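Session 4: Moving Averages, and What a Backtest Can and Can't Tell You

Reading before class: chapter 5 of the course packet, plus the Lindgren price table (daily closes, 1245 rows).

Last session we drew trend lines by hand and found that two people given the same chart often draw two different lines. Moving averages are supposed to fix that. The math is the same for everyone, so the line is the same for everyone. I grant that much. The trouble starts when people treat the line as a forecast.

A simple moving average adds up the last so many closing prices and divides by how many there are. It contains old prices and nothing else. If Lindgren has been climbing, the average climbs too, a little late. When the price falls, the average keeps rising for a while and then turns. You will read that the average "acts as support." Ask what would count as the average failing to act as support, and whether the writer decided that before looking at the chart.

The crossover rule

Buy when the short average moves above the long one. Sell when it moves back below. This is the rule in most beginner books, and it looks wonderful on a stock that went up for a long stretch. It looks terrible on a stock that went sideways, where you buy a bit high and sell a bit low, over and over, and pay the broker each time. Compare the Sarnness and Stindville charts in the packet. Same rule, same settings, and you would hardly guess it.
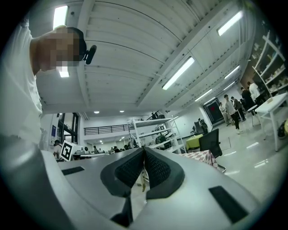

The usual defense is that you picked the wrong settings. Fine, so change them. With enough combinations, one of them will make money on Stindville, and that one will end up in somebody's newsletter. We call this overfitting. The test for it is dull: choose your settings on the first part of the data, write them down, then run them once on the rest. Once means once. If you go back and adjust, the second part is no longer a test.

Costs

Most backtests I am shown leave out commissions, the gap between bid and ask, and taxes. Put them in. Also check which price the rule trades at. If the signal uses today's close, you can't safely assume you bought at today's close — use the next day's open.

Watch for missing companies as well. Stullport was dropped from the April version of the table after it was delisted, and every rule we ran looked better afterward. I have put it back.

Homework, due 3 Aug 2026

Run the crossover rule on Lindgren, Sarnness and Stullport, with costs. Try no more than 3 pairs of settings and report all of them, including the bad ones. Compare each result with buying on the first day and doing nothing. Then write a paragraph on whether you would put your own money on the rule. "It depends" is allowed if you say on what.

Next session: volume, and why I don't trust most of what is written about it.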